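Werkstattbuch, Juni, kurz nach 8 Uhr

Kaffee steht, Radio läuft, also schnell aufschreiben, bevor ich wieder alles durcheinanderbringe. Gestern Abend sind wir mit den Oberflächen für die kleine Kabine weitergekommen, und zwar weiter, als ich gedacht hatte! Kátia hatte die Rollen mit den Folien schon am Nachmittag ausgelegt, damit sie nicht mehr so störrisch sind. Das hat sich gelohnt. Beim letzten Mal haben wir ja mit einer frisch ausgepackten Rolle gekämpft, die sich dauernd wieder aufgewickelt hat (Odair hat noch den Kratzer am Daumen).

Zur Auswahl der Muster: Celeste wollte ursprünglich überall uni, am liebsten grau. Ich war dagegen, Vilgot auch. Grau haben wir in der großen Kabine, und da sieht man jeden Fingerabdruck und jeden Wischer vom Lappen. Außerdem guckt man stundenlang drauf. Jetzt also Rosa mit Erdbeeren für die Wände und die Blumenzeichnung für den Boden. Neusa meinte, das sehe aus wie die Küche ihrer Tante, und ich glaube, das war als Lob gemeint.

Zuschnitt: Die erste Bahn habe ich verhauen. 2 mm zu kurz, weil ich am falschen Ende des Lineals angelegt habe, ein Klassiker. Ist jetzt Probestück und hängt an der Tür. Ab der zweiten Bahn mit Zugabe geschnitten und erst an der Platte auf Maß gebracht, frische Klinge, Lineal festgeklemmt. So bitte auch künftig. Wer die Klingen sucht: untere Schublade, in der alten Dose von Brunine.

Aufziehen ging mit dem Filzrakel am besten. Der harte von Hultska macht auf dem Rosa matte Streifen, die man nur im Gegenlicht sieht, dann aber richtig. Von der Mitte nach außen, Trägerpapier immer nur ein Stück abziehen. Kleine Blasen mit der Nadel aufgestochen und nachgestrichen. Vilgot schwört auf Spülwasser, das haben wir an einem Reststück probiert, mir hat es zu sehr geschwommen. Kann man aber sicher lernen.

Platten vor dem Bekleben 45 Minuten liegen lassen nach dem Abwischen mit dem Reiniger, ich habe diesmal wirklich auf die Uhr geschaut. Kanten vorher mit 80er Papier gebrochen, danach gründlich abgesaugt. Jeder Krümel drückt sich sonst durch, da verzeiht die Folie nichts.

Ecken: Die Wände sitzen am Aluprofil, und in der Ecke lassen wir das Profil blank. Ich hatte kurz überlegt, das Rosa herumzuziehen, aber dann muss man beim Tauschen einer Wand jedes Mal schneiden. Blank ist praktischer und sieht ordentlich aus, finde ich. Die Erdbeeren laufen an den Kanten halt irgendwo aus, mal ist eine halb weg, mal eine Margerite.
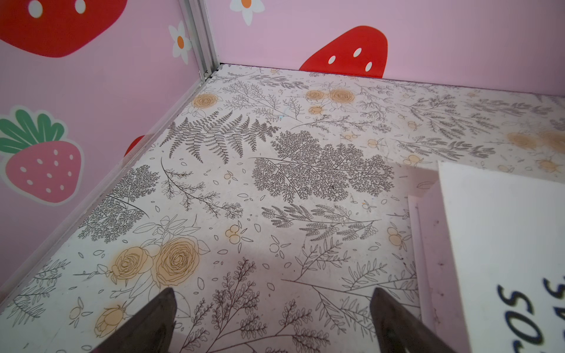

Noch offen: der Rest von der Wurov-Bestellung. Kátia ruft dort an, sie hat den besseren Draht. Von der Bodenfolie will ich eine Bahn auf Reserve haben, falls mal einer mit dem Messer abrutscht (ich nenne keine Namen, auch meinen nicht). Die Reste bitte nicht wegwerfen - Neusa will damit die Kisten für die Kleinteile bekleben, und ich hätte gern einen Streifen für mein Notizbuch.

Xavier-Kleber ist leer, steht auf der Liste. Großes Lineal liegt bei Odair auf der Bank.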